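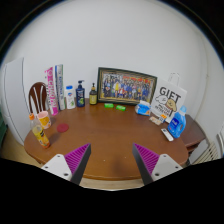
Titden is a garden cultivar of bearded iris, a tall plant with smoky lavender standards and falls of a deeper plum, and it has been grown in cool-climate gardens for long enough that a good many people have it in a back bed without knowing its name. It was raised by Aidan Tierney, an amateur breeder, from a cross between the older cultivar Sirnel and an unnamed seedling given to him by his neighbour Pouran Karimi.

Parentage
Sirnel, the pod parent, is a tetraploid with four sets of chromosomes, as nearly all modern tall bearded irises are. The pollen parent was long thought to be a diploid of the old variegata type, largely on account of the brown veining it passed along to its offspring. That would have made Titden a triploid and very likely sterile, yet it sets seed quite willingly in a warm April or a kindly autumn, depending on which side of the world you garden. Root-tip counts made by Ailbhe Rafferty settled the matter happily enough – Titden is a tetraploid, and the seedling must have been one too.

Tierney's notebook records about 300 seeds from the cross, of which 61 germinated in the first year. Only 13 were lined out to flower, and the rest were given away, so there may well be sisters of Titden about under all sorts of names.

Description
The stalks reach 100 cm in decent soil and carry well-spaced branches, though they do lean if the bed is overfed. The beards are a soft bronze, paling toward the tip, and the scent is sweet with a little pepper in it. The colour fades noticeably in full afternoon sun, and growers in hotter districts favour a spot with some shade after lunch.

Use in breeding
Colm Geraghty used Titden as a pollen parent for Inis, a paler flower with the same veining at the hafts. Apolinar Barrera crossed it back to Sirnel and obtained Đoàn, shorter and earlier, and in many people's view the prettier plant – a judgement Barrera himself has never shared. Crosses with dwarf species have given a few healthy but seedless plants, none of them named.

Cultivation
Rhizomes are divided every third or fourth year once flowering is over, and replanted with their tops just showing. Titden is a touch prone to leaf spot in humid summers.

See also: Inis (iris); Bearded iris; Polyploidy in garden plants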